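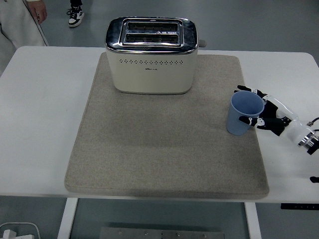 Stasstead Song Contest - jury split for this year

tinwhistler
So the Stasstead lot have put the new rules up. 326 entries this time, 39 go through to the semi-finals, and the final is still in the old Madigan hall. The part I don't buy is the voting. The public vote now counts for a third and the jury gets the rest. They say this makes it "fairer to songwriters". Fairer how?

marrowbone_k
Because last year's winner was whoever had the biggest family with phones.

tinwhistler
You've got proof of that, have you? Brernix won the public vote by a mile and they came from two villages over.

off_key_ollie
Brernix won it with a chorus that was one word. I voted for them and I still can't tell you what the song was about.

marrowbone_k
I haven't got proof, no. But 1868 votes cast in a hall that holds far fewer than that, and you're telling me it was all neutral listeners?

tinwhistler
It was open online as well. Read the rules.

pluvfan
Pluvanier are in again, before anyone asks. Slow one this year, apparently. I've heard a bit of it and it's the best thing they've done.

off_key_ollie
You said that about the last one and it came ninth.

pluvfan
It came ninth because they had to open the show. Everyone knows first slot is death.

tinwhistler
Do they? Two winners have gone on first that I can remember. I'd want to see that worked out properly before I blamed the running order.

sidedoor
Does anyone know who is on the jury? I've been through the page twice. It says "3 music professionals" and that's your lot. No names until the night.

marrowbone_k
That bit I don't like either, to be fair. I'd still take a jury over the phone vote.

tinwhistler
So two thirds of the result goes to three people we can't look up. And entry fees have gone up - funny how that was at the bottom of the page.

pluvfan
You'll still be there in February with your scorecard.

tinwhistler
Yes, and I'll be marking Pluvanier down for the key change.

sidedoor
I've emailed to ask about the jury. Will post if they answer.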